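Skasitz 桌面围挡套件：用了一个多月以后

阅读时间：8 分钟

桌上的小东西总往外滚，这是我买围挡的起因。之前试过胶条，也试过把旧抽屉的隔板拆下来立着用，都不理想。胶条粘久了留印子，隔板一碰就倒。四月初在 Borkowska 网店看到 Grolamow 出的这套 Skasitz，标价 424 元，含托盘和一批方块，就下了单。

店家页面写得很简单：围挡若干段，敞口托盘一个，白色长方块一组，黑白标记贴纸一包，另有印好标记的纸。我当时最关心的是围挡能不能自己站住，以及托盘放进围挡里会不会太占地方。这两件事页面上都没写，只能买回来看。

收到的箱子不大，比我想的沉。围挡段平码在底层，托盘扣在上面，方块塞在托盘里，中间垫了一层纸。没有磕碰。说明书只有一张对折的纸，图画得清楚，字很少，翻译一般，“扣合”和“插入”混着用，第一次看会愣一下。

我把它摆在深色桌面上用。白色的件放在深色桌上很好认，找东西省眼睛，落灰也看得见，两三天要擦一次。 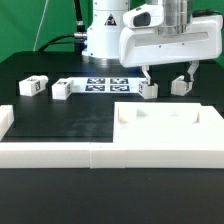
一、围挡

围挡是一段一段扣起来的，每段的接头形状一样，不分公母，这一点很省心。说明书上画的是先把一条边平放着扣完，再整条立起来。我第一次没照做，一段一段立着扣，扣到后面前面就歪了。照说明来，一条长边几分钟就好。

整包有 40 段，我没有全用上。前面一条通长的矮墙，左边再放一截短的，够了。剩下的收在盒子里，以后换大桌子再说。

高度偏矮，对我来说合适，手伸进去不碍事，方块推到边上能停住。如果你要挡的是弹珠一类会跳的东西，这个高度不够。

扣合的松紧不太均匀。大部分接头推到底有轻微的一声响，有几个没有，摸着也松一点。松的我都放在靠墙那侧，平时碰不到。角上的转接段最紧，拆的时候要左右晃着往外拔，直接往上提会把旁边那段一起带起来。

它和桌面之间没有任何固定，全靠自重。轻碰会挪，挪了再推回去就行。我后来在转角底下垫了点防滑垫的边角料，好了很多。厂家完全可以随盒送几片。

二、托盘

托盘是敞口的，四周有立起来的边，里面角上留了小缺口。缺口的用途说明书没讲，我猜是给隔板用的，可是盒里并没有隔板。去问了 Borkowska 的客服，回复说隔板另售，暂时缺货。这就有点尴尬，买的时候页面上应该写一句。

没有隔板，托盘就是一个大格。放方块没有问题，放零碎的小件就会混在一起。我自己裁了一条硬纸卡进去，勉强能用，时间长了会翘。

内底颜色浅，反光不厉害，开着灯也看得清里面有什么。边够宽，单手捏着边端起来不勒手。装满以后端着走，底没有明显往下坠。

占地方是真的。它放在围挡里右边，差不多就把那一块用掉了，剩下的地方才是干活的。桌子窄的人先量尺寸再买，或者把托盘放到围挡外面，围挡右边空一截不封。

三、方块和标记

方块是白色的长方块，面上贴着小张的黑白标记。我买来主要用于练习摆放和归位：按标记朝向排成一排，打乱，再排回去。听起来无聊，做起来比想的费神，方块一歪，标记的方向就不对了。

贴标记是整套里最花时间的一步。贴纸一包 20 张，每张上面印得很密，要自己剪。剪完边缘留多少白边，说明书写的是“适量”。我留得窄，贴上去整齐，可是角容易起。后来补贴的留宽了一点，到现在没起过。建议一次剪够，同一个下午贴完，隔天再贴手感就变了，大小对不上。

除了方块上的小标记，还有一张白纸，印着深蓝色的方形标记，两行两列，铺在桌上当基准。纸比较薄，不压东西会卷。我把它放在方块中间，四角各点了一小块可移胶。如果常用，最好拿去过塑，不过过塑以后会反光，哑光膜好一些。

方块本身棱角分明，拿着不扎手，各块之间大小看不出差别，排在一起顶面是平的。重量偏轻，碰一下就转，排一排的时候最左边那块老是斜。这跟桌面滑也有关系，换成布面就好了。

四、边框接缝

白色件近看才看得出做工。远看都是一个白，凑近了，两层边的交接处、拐角的收口，各有各的毛病。
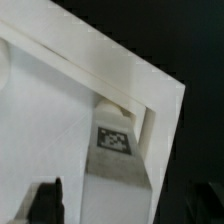 文 / Lala 桌面用品栏目　2020-05-12

外面一圈宽边，里面还有一圈窄边，两层之间有一条很细的浅棕色线。往内角那头贴得紧，线也淡；往另一头走，就能看到一道细细的暗缝，两层没有完全合上。手指划过去感觉不明显，指甲能感觉到。对使用没有影响，但 424 元的东西，我希望这条线从头到尾一样。

窄边拐下来之后，旁边留了一道窄槽，颜色比两侧深。槽里积灰，抹布进不去，我用的是旧牙刷。如果拿它装粉末或者碎屑，这里会很难清理，我不建议。

表面是哑光的，不怎么留指纹。中间那块面板偏灰蓝，近看有很细的斜向纹理，跟边框的白不是同一个色。有人会觉得是色差，我看了几天就习惯了，反倒觉得放上白色方块时更容易分清。

五、清洁和收纳

清洁用湿布就行。围挡的接头里容易卡纸屑，剪标记那天最明显，拆开抖一抖能掉大半。我试过一次用酒精擦标记贴纸，墨边有点糊，之后就只用干布了。

收纳比较麻烦。围挡拆开以后是一堆短段，不按原来的方向码，盒盖就合不上。我拍了一张原包装的照片贴在盒盖里面，每次照着放。托盘没有盖子，方块放里面要另外盖一块布。

六、价钱和购买

Borkowska 的价格一个多月没变过，凑单能减一点。Grolamow 自己也卖散件，围挡按包卖，一包最多 4 段，算下来比整套贵不少，只适合补缺。

要是只想要围挡，不要托盘和方块，现在没有单独的大包装，这一点我写信问过，对方说在考虑。

我给的分是中等偏上。围挡好用，标记方块合我的用途，托盘缺隔板，接缝一般。桌子够宽，又正好需要一个能拆能改的矮边，可以买。只想要收纳盒的，买普通的盒子便宜得多。

优点：围挡接头不分方向；哑光面不显指纹；方块顶面齐平。
缺点：没有防滑垫；隔板另售且缺货；边框缝隙不均匀；标记要自己剪。

读者留言

窄槽积灰这点同感。我用的是清洁键盘的软胶，压一下提起来，比牙刷快。

请问围挡能不能叠两层？我家孩子的积木会翻出去。

回复楼上：试过，叠不住，接头只管左右不管上下。

隔板我上周在 Borkowska 刷到过一次，加进购物车就没了。有补货的消息麻烦说一声。

标记纸过塑那段很有用。我用普通亮膜，灯一开全是白点，准备重做一张。

我那套的缝比你这个大，联系了店家，让拍照发过去，还在等回复。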